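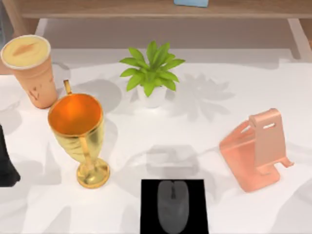

How to find out whether your tabletop policy is looking at the table

Posted May 19, 2019

Every manipulation paper has a number in it, and the number is usually good. The policy picks up the thing 9 times out of ten. What the number leaves out is what happens when you move a lamp, and anyone who has moved a lamp knows why it was left out.

This page walks through the swap test we use in the Sowerby simulator at Skalivbridge. It takes an afternoon of your time and a night of the computer's. At the end you'll know which parts of a cluttered table your policy pays attention to, and you may wish you didn't.

What you need

A trained policy that works at least some of the time. If it never works, the swap test will tell you that nothing matters to it, and you could have guessed.

A simulated table with several unrelated objects on it. Ours has a trophy, a drink cup, a potted plant, a phone stand, and a mouse on a mousepad. Nobody's desk looks like that, but the shapes are nicely different from each other, and a shiny gold trophy is a good way to upset a vision network.

Control of the random seed. All of it. Physics, camera noise, the policy's own sampling if it has any. If you skip this you'll be measuring dice.

Step 1: Freeze a base layout

Pick one arrangement and save everything: object poses, textures, lights, robot start position. Run the policy on it with 31 different noise seeds and write down how often it succeeds. If the base rate is near zero or near perfect, pick a harder or easier layout. You want room for the number to move in both directions.

Don't tidy the layout. The temptation is to spread everything out like a museum case. Keep at least one pair of objects close together. In our base layout the rim of the trophy comes very near the drink cup, and that pair has caused more interesting failures than everything else on the table.

Step 2: Make the swap list

A swap changes one thing and leaves the rest alone. We use four kinds.

Color. Repaint a single object. The coral phone stand goes gray, for instance.

Place. Move a single object that isn't the target. Keep it clear of the path the arm took in the base runs, or you're testing collision avoidance and should call it that.

Identity. Replace a single object with another of similar size.

Shadow. Turn off the shadow of one object and leave the object where it is. This can't be done with a real table, and it's the best reason I know to do the test in simulation. Plants are especially good for it. A leafy shadow is a big, spiky, dark shape lying on a white surface, and to a network it can be every bit as exciting as the plant.

Write the list before you run anything. I've tried writing it afterward and I was amazed at how well my favorite theory did.

We ended up with 37 swaps. Fewer is fine. One is not a test.

Step 3: Run the swaps

For each swap, load the base layout, apply the change, and run the same 31 seeds. Save the success flag, the final gripper position, and the first point in time where the path differs from the base run by more than your threshold. We set ours at 2 centimeters, after a long discussion that I'd describe as technical if pressed.

Check that the physics settled before the policy started. Swapped objects like to drop a hair and tip over on the first step, and then you've got a swap plus a small accident. Ours is a cloth-like tabletop with soft wrinkles, so we let things rest before recording. Light objects need longer than you'd think.

Step 4: Score it

For each swap, compute two things: the change in success rate, and the share of seeds where the path split from the base path. Plot one against the other.

Swaps near the corner with no change and no split are things the policy ignores. Good, provided they're things it should ignore.

Swaps with a lot of split but no change in success are the ones to look at by eye. The policy noticed, wandered a bit, and got there anyway. These never show up in a success table.

Swaps with a big drop are your failures. Sort by size and start reading.

What we found

We ran this on Jukar, a grasping policy trained on clean tables, and on Pluduvik, the same network trained with random clutter. Their base rates were close enough that we had been calling them equivalent in meetings.

They weren't. Color swaps on objects other than the target barely touched Pluduvik. Jukar went off course for most of them. That was the result we'd hoped for, and I would have been happy to stop there.

Then came the shadow swaps. Pluduvik did worse than Jukar on nearly every one. Our clutter training had moved the objects and repainted them but kept the light in the same spot, so every shadow always fell in the same direction. As far as we can tell, Pluduvik had learned to use that as a kind of ruler. Take the shadow away and it reached short.

We've since started moving the light during training. The early runs look better on the shadow swaps and a little worse on the base layout – a trade I'm still trying to describe in the draft without sounding cheerful about it.

Common problems

The base run doesn't match itself. Something isn't seeded. Run the base layout twice with the same seed before anything else and compare the paths. With us it was the renderer.

Everything splits. Your threshold is too tight, or the policy is so jumpy that any pixel sends it elsewhere. Try a swap that changes nothing visible, such as recoloring the underside of a base. If that splits too, go back to seeding.

Nothing splits. Check that the swaps are being applied. I once spent a good part of October admiring a very robust policy whose config file had a typo in it.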